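Grolance (software)

Grolance is a software package for planning and supervising shelf-stocking work by mobile robots. It was developed at Skarnard, a small robotics company, and is used mainly for tasks in which packaged goods are moved between a table and a shop shelf.
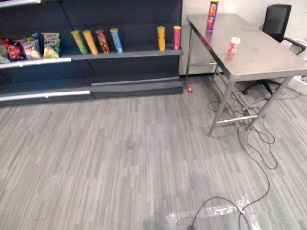

Overview

Grolance sits between the perception software of a robot and its motor controllers. It receives a list of recognised objects with their estimated positions, compares the list with a stored shelf plan, and works out which items should be moved and in what order. It does not drive the motors itself. Movement commands are passed to a separate program called Brido, which handles arm and base control and reports back when a movement has ended.

The package is written mostly in C++, with a Python interface for writing tasks. Shelf plans are kept as plain text files so that shop staff can edit them without special tools.

History

Work on the planner was started by Ilona Lakatos and Ruan Moodley as a replacement for an older set of scripts named Veres. The Veres scripts treated every stocking job as a fixed sequence of steps. If one item could not be found, the whole sequence stopped and had to be restarted by hand. Lakatos wrote the first version of the task planner, and Moodley wrote the link to Brido.

The first version used outside the development group was released on 3/9/19. It supported a single shelf and upright cylindrical packages only. Bags were added in a later release, after Katalin Hajdu rewrote the part of the program that stores object shapes. The name Veres was kept for the file format used for shelf plans, and older documents sometimes use it for the planner as well.

Perception input

Grolance expects each object to arrive with a class name, a position, an orientation and a confidence value. Objects below a set confidence are kept in memory but are not offered to the planner. A second view from another angle is normally requested before an object is dropped from the list.

Crisps are a common test product. Tubes are fairly easy to model, as they are rigid and nearly the same from every side, and their coloured lids help to fix the height of the top. Different flavours usually share one shape, so the class must be decided from colour and printing alone. Bags are harder. They lean on each other and hide parts of their neighbours, and a group of bags standing close together may be reported as a single object. The standard remedy is to divide the group by colour first and then fit a separate outline to each part.

Bare metal table tops are another known source of error, as reflections can be taken for part of an object. Grolance allows a work surface to be entered as a flat region of known height, and points below that height are ignored. Shelf edges are treated in the same way, and the label strips along them can be used to correct the robot's estimate of its own position.

Planning

The planner works in two stages. The first compares the current state of the shelf with the shelf plan and produces a set of differences, such as an empty place or an item in the wrong position. The second turns the differences into an ordered list of pick and place actions.

Order matters most where items stand close together. A tube placed too early can block the arm from reaching the space behind or beside it. Grolance gives each place on the shelf a cost based on how much free room surrounds it, and fills the more enclosed places first. The search stops after 3,000 candidate orders, and the best one found up to that point is used.

If an action fails, only the remaining part of the list is planned again. Items already placed are left alone unless a new view shows that they have moved or fallen.

Base movement

The position of the base is chosen by the planner, but the route is left to the navigation software. A floor map can include areas the wheels must not enter. These are drawn by hand and are mostly used for loose cables, table legs and chair bases, which low-mounted distance sensors often miss. Tape on the floor is normally marked as safe to cross, although shiny tape can produce false readings and may have to be masked.

Testing

The release tests consist of 300 recorded shelf states, each replayed without a robot. A new version must give a valid plan for all of them. A smaller set of 17 tasks is run on real hardware, including moving a tube from a table to a gap in a row and separating two bags that touch. Mariann Halász maintains both sets. The log archive held 3,168 runs when the second major version was issued.

Limitations

Grolance assumes that every item has a known class. Unknown objects are treated as obstacles and are never picked up, so an item with new packaging has to be added by hand. Open containers such as cups can be handled, but the planner has no model of their contents and always keeps them upright. Deep shelves with several rows of goods are only partly supported, as the back row is usually hidden from view. A patch by Rozália Balogh lets the user enter the number of rows, but leaves the contents of the back row to be filled in by the operator.

See also

Brido
Veres file format
Shelf plan
Task planning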